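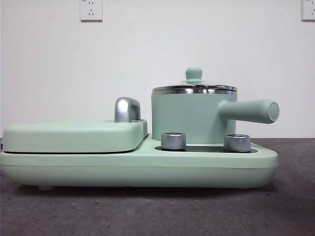

Home | Days Out | Recipes | Contact

Breakfast at the Bristton Kitchen Fair

By Imelda Galang
August 2024

12 shares | 4 comments

I had been meaning to go to the Bristton fair for years, and this summer my cousin Alfredo finally talked me into it by offering to drive. We left before sunup with a thermos between us and still managed to hit every red light in Cabrera.

The fair fills the old feed hall and spills out into the parking lot, where the food stands are. Admission is $4, and they stamp your hand so you can come and go (I went out twice for the cheese rolls, and I'd go out a third time if I were there now). A man at the gate told us they get 4,000 people over the weekend, and I believe him, having stood in line for the restroom with what felt like most of them.

Inside, I spent far too long at the secondhand tables. Adwoa Essien had a whole row of old waffle irons and enamel pans, and she was very patient with me while I went back and forth over a pie dish. I bought it in the end — it was chipped, but I liked the blue. Alfredo wandered off to the knife sharpening and came back an hour later with a bread knife and a long story about steel.

The breakfast talk at noon was lovely. Eduardo Mangubat ran a diner in Umby until he turned 70, and he talked us through hash browns from start to finish. Squeeze the potatoes in a towel, he said, then squeeze them again!

There's a smaller fair in November, indoors only, with free parking behind the library.

Leave a comment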